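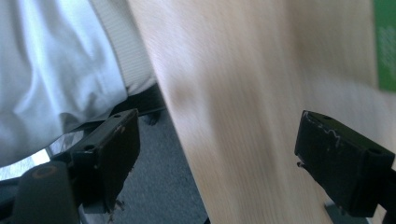
4.2 Comparing the two finger sets on flat wood

I went into this part of the study pretty sure the Gunarach fingers would win. They're the softer of the two sets, they came with the nicer data sheet, and on the small-object trials in Section 4.1 they'd done great. So for the board and tabletop work I set up what I thought would be a quick check – 40 grasps with the Nemach fingers, 40 with the Gunarach, same hand-held frame, same operator (me), same wrist camera running the Clistuveo controller in logging mode.

It took a lot longer than that! The first thing I ran into was approach angle. With a small object you can come in a little crooked and the fingers sort it out for you. A long board doesn't forgive you like that. If one finger lands early, the board swings and you end up chasing it, and the tracking has a hard time with all that blur. I threw out my first batch and started over with a slower approach, and after that the logs were much easier to read.

The second thing was wear. Figure 2 shows the view between the fingers over the light wooden tabletop, and you can see how frayed the right one has gotten, with a little pale tuft sticking out at the tip. The inner face of the left one is slightly scuffed too. I'd been treating wear as something to put in the limitations section, but it plainly belongs in the comparison, so I went back and added a wear score to every trial we had on file (163 of them, a long evening with a lot of coffee).

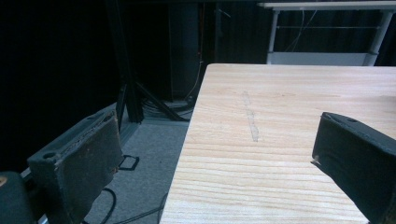 Figure 2. Camera view between the gripper fingers, with the tabletop behind.

Hongjun Ye disagreed with me on the wear score when I passed a draft around, and wrote in the margin that scoring from the camera view alone favors whichever finger happens to sit in better light, and that I should take both fingers off and score them on the bench. Fair point, and I've changed the protocol. The numbers in the next table use bench scores only.

Once I did that, the gap between the sets got smaller. The Nemach fingers still held the board better during a pull along the grain, but across the grain I can't separate them, and I don't want to pretend I can. Jinlong Jia reran the cross-grain trials using the Qin force sensor and couldn't separate them either. We'll come back to pull direction in Section 4.3, where the same boards are used with the faster closing speed.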